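Wakley Guides > Party Ware > Nesting Cups > Stacking and Putting Away

Search this guide Enter a word or part name

Reading time: 2 min

4. Stacking and putting away your Vallurby cups

The box says the cups "stack in seconds". Perhaps they do for whoever wrote the box. Allow longer.
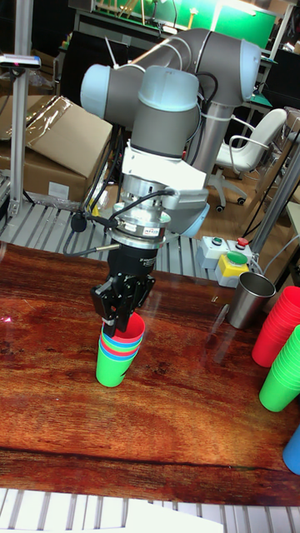
4.1 Sorting

1. Clear a hard, level surface. A varnished table will do, though plastic slides on varnish more readily than you might expect.

2. Take out anything that isn't plastic. Steel cups have their own section (6) and shouldn't go inside a plastic stack, whatever the leaflet suggests.

3. Sort by colour if you must. Mixed stacks of red, blue, pink and green hold just as well, and I have yet to see what matching them gains you.

4.2 Nesting

4. Stand the first cup upright and lower the next one straight in. Let go once it has settled.

5. Don't press down. The "firm push" in the old Zevden leaflet is how cups get jammed.

6. Stop when the stack begins to lean. The makers claim 40 cups in one stack. Thư Tạ tried it for this edition and didn't get there.

Note: A stack laid on its side can roll. Keep it well in from the table edge.

4.3 Getting a cup out

7. Hold the outermost cup still with one hand. Grip the top cup by its rim and lift straight up.

8. If 2 cups come away together, twist gently.

CAUTION: Do not lever cups apart with a knife. The Quách cup separator, sold as an extra, did no better than fingers when we tried it.

For cracked rims, see page 94.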